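Drucken | Per E-Mail versenden

Vormachen statt programmieren: Marcelle Royer über das Anlernen von Greifarmen

Zinville, 11/04/2024. Im Vorhaben Covar untersucht das Institut Renaud, wie sich einfache Handgriffe aus der Küche auf zweiarmige Robotersysteme übertragen lassen. Marcelle Royer leitet dort die Arbeitsgruppe Demonstration und Fernsteuerung. Im Gespräch mit der Redaktion erläuterte sie den Stand der Arbeiten.

Seit Juli werden die Aufgaben überwiegend ferngesteuert vorgeführt. Die bedienende Person bewegt zwei Führungsarme, die Greifarme folgen ihren Bewegungen, und die Software Citent zeichnet Gelenkstellungen und Kamerabilder gemeinsam auf. »Wir haben zunächst von Hand geführt, also den Arm selbst angefasst und durch die Bewegung geleitet«, so Royer. »Für die Gelenkwerte genügt das. In den Kamerabildern erscheint dann aber ständig eine menschliche Hand, die später im Betrieb fehlt.«

Für die Aufgabe mit den Teigwaren liegen inzwischen rund 400 Vorführungen vor, von denen 200 von Hand geprüft wurden. Eine Vorführung wird verworfen, wenn die bedienende Person zögert oder den Griff mehrfach ansetzt. Auf die Frage, ob damit nicht wertvolles Material verloren gehe, antwortete Royer zurückhaltend: »Darüber sind wir uns in der Gruppe nicht einig. Korrekturen können lehrreich sein. Langes Suchen vor dem Gefäß ist es nach meiner Auffassung nicht.«

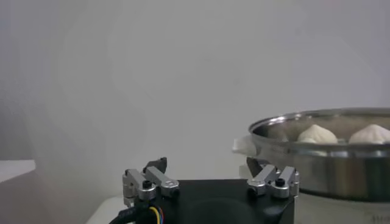
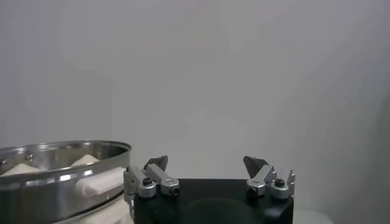 Blick aus Kameras am Greifer: geöffnete Finger neben dem Edelstahlgefäß. Im ersten Bild sind darin zwei gedämpfte Teigtaschen zu erkennen.

Besondere Aufmerksamkeit gilt dem Anfahren des Gefäßes. Die Person am Steuerstand verfügt über keine Kraftrückmeldung und muss den Abstand zum Rand allein nach dem Kamerabild einschätzen. »Blankes Metall ist dafür ein schwieriger Untergrund, es spiegelt alles«, sagte Royer. Neue Bedienkräfte üben deshalb zunächst das Öffnen und Schließen der Finger und das Anfahren ohne Kontakt, bevor ihre Aufzeichnungen in den Bestand aufgenommen werden.

Auf weiche Lebensmittel angesprochen, verwies sie auf die Schließgeschwindigkeit. Diese werde bei der Vorführung mit aufgezeichnet und vom gelernten Modell übernommen. »Wer hastig zugreift, bringt dem System hastiges Zugreifen bei.«

Bis zum Abschluss der laufenden Phase soll der Bestand auf 900 Vorführungen anwachsen. Anschließend ist ein Vergleich der 2 Verfahren vorgesehen, handgeführt und ferngesteuert, jeweils an derselben Aufgabe. Einen Termin für die Veröffentlichung der Ergebnisse nannte Royer nicht.

Seite drucken | Artikel per E-Mail senden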